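Ticket 2676
Subject: Scheduled room reminders going out an hour early
Opened by: Yareli Espinoza, Miranda front office
Assigned to: Iraís Magaña
Priority: Normal
Status: Closed

Initial report
Reminder emails from the Plollano booking calendar are reaching people an hour before they should. A reminder set for 9:00 a.m. arrives at 8:00. The booking page itself shows the correct time. Only Miranda bookings seem to be affected. Baltimham staff say theirs are fine. Two people have already turned up early for the same meeting, so please look at this before the July bookings open.

Update 1 — Magaña
Confirmed. I made a test booking for Miranda at 2:00 p.m. with a reminder at the start time. The email came in at 1:00 p.m. The same test on a Baltimham room came in at 2:00 p.m. Mail headers show no delay or early release on the mail server, so the message is being queued at the wrong time by Plollano.

Checked so far:
Server clock: correct.
Time zone on my own account: correct.
Time zone on the Miranda site profile: correct.
Browser and operating system: no difference between machines.

Update 2 — Espinoza
One more thing I noticed. Bookings made before the last upgrade still send reminders at the right time. It is only the newer ones. I also tried deleting a booking and making it again, and the new copy was wrong in the same way.
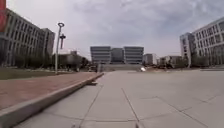 Facilities Systems Support Team

Update 3 — Magaña
Thanks, that helped. Old bookings carry their own time zone. New bookings take it from the room group, and the room group has a separate setting that does not show on the site profile page. It can only be seen under Admin, Room Groups, Advanced. For Miranda it was set to a fixed offset with no daylight saving. Baltimham uses the named zone, so it was never affected.

I changed the Miranda group to the named zone and saved. A new test booking still sent early. Restarted the Plollano scheduler and tested again. Still early.

Update 4 — Magaña
Found the second half of the problem. Reminders are handed to Grurnent, our mail queue, which keeps a cached copy of the room group settings. The cache does not clear when the scheduler restarts. It has to be cleared from the Grurnent console, under Maintenance, Clear Group Cache.

After clearing it, a new booking with a 3:30 p.m. reminder came in at 3:30 p.m. I repeated this with a recurring booking and got the right time on the first two reminders.

Reminders already in the queue keep the old time. There were 300 in the Miranda queue, and 52 of them had the wrong offset. I exported the list, deleted those 52 entries and ran the rebuild job. Grurnent processes them in batches of 50, so the job has to be run twice. The first pass stops without an error message and looks finished — check the pending count before closing the console.

Update 5 — Espinoza
Reminders this morning came at the right time for both of my meetings. The front desk says the same. One person got a duplicate for a booking that had been moved. Is that related?

Update 6 — Magaña
Yes. That booking was edited while the rebuild was running, so it was queued once by the edit and once by the job. I removed the extra entry. No other duplicates in the queue.

Resolution
Room group time zone corrected, Grurnent group cache cleared, affected reminders rebuilt. Steps added to the upgrade checklist under Plollano. Requester agreed to close.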